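Home | Projects | Gallery | Notes | Join | Contact

Etel Robotics Club: Cloth Handling Project, Term 2 Gallery

Reading time: 4 min

The cloth handling group spent the term teaching an arm to pick up, fold and lay out fabric. Rigid parts were covered in the previous project, where the club stacked blocks and sorted bolts. Fabric is harder to plan for. It has no fixed shape, it hides its own corners, and a grasp point that was good before a move may be buried under a fold after it.

Work ran from the start of term to the end of May. The group was split into a hardware bench and a software bench, with members swapping at the halfway mark. Régis Gautier supervised both and wrote the test procedure. The procedure is short enough to give in full:

1. Drop the cloth on the work surface from shoulder height. Do not arrange it.
2. Start the log before the arm moves.
3. One grasp attempt per trial. A second attempt is a new trial.
4. A grasp counts if the cloth is held clear of the surface to a count of 20.
5. Write down the failures in the same detail as the successes.

Item 5 was added after the first fortnight, when the failure column in the log mostly read "missed".

Hardware notes

The arm is the club's older Jastholm unit, on the same base plate as last year. The elbow joint has a small amount of backlash, measured at up to 2 mm at the fingertips with the arm extended. For block stacking this mattered a good deal. For cloth it mattered less than expected, as a pinch grasp will tolerate a few millimetres either way provided the fingers come down over a ridge in the fabric.

Finger closing force is set in software as a percentage of maximum. We started at 100 and marked a cotton tea towel badly enough to retire it. The final setting was 34. Below that the heavier samples slipped out during the lift, and above it there was no gain in the hold.

The wrist camera bracket was reprinted once. The first version let the camera rotate when the cable pulled tight, which put the calibration out without any obvious sign in the log. The second version has a locating tab and a cable clip. Anyone reusing the old bracket files should delete them and take the ones in the shared folder marked Riviere.

Software notes

The grasp picker looks for ridges in the cloth and ranks them by height and by clearance on each side. It does not try to recognise the garment or the print. Early on it did pay attention to the print: a dark spot on a light background was scored as a shadow, and a shadow was taken as the side of a ridge. Plain fabrics gave no trouble and patterned ones sent the fingers down onto flat cloth. Smoothing the colour channels before the ridge step cleared most of it.

Motion planning is the standard Gistitz package with the speed limits turned down. The approach is made in two stages – a quick move to a point above the ridge, then a slow descent with the fingers open. The lift uses the slow setting throughout.

The remaining problem is layers. When two layers lie together, the picker cannot tell whether the fingers will take one or both. A single layer is wanted for unfolding and both are wanted for carrying. Next term's group may want to look at sensing finger gap after closing, which should differ between the two cases if the position reading is fine enough.

Gallery

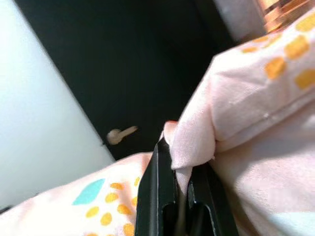 FABRIC – PINCH GRASP

Pink printed cloth, yellow and teal spots, held by a small fold between the fingertips. Creases run outward from the grip point, and the thicker fold on the right turns back on itself. Patterned fabric of this sort is what led to the smoothing step described under Software notes.

Files and logs

Trial logs, bracket files and the grasp picker are in the club's shared folder. Logs are plain text, one line per trial. Members continuing the project should read the calibration sheet before moving the arm and should enter any change to closing force in the bench book.

Comments (3)

marlow_k
Did you try rubber pads on the fingertips? We had slipping on nylon and a strip of bicycle tube fixed it.

R. Gautier
Pads were tried on the spare fingers. Grip was better, but thin cloth tended to stay stuck to one pad on release. We left them off for the logged trials.

tinplate
The print being read as shadow catches us too, on checked shirts. What size of blur are you using? Ours wipes out the small ridges along with the checks.

Older posts | Back to Projects | Top of page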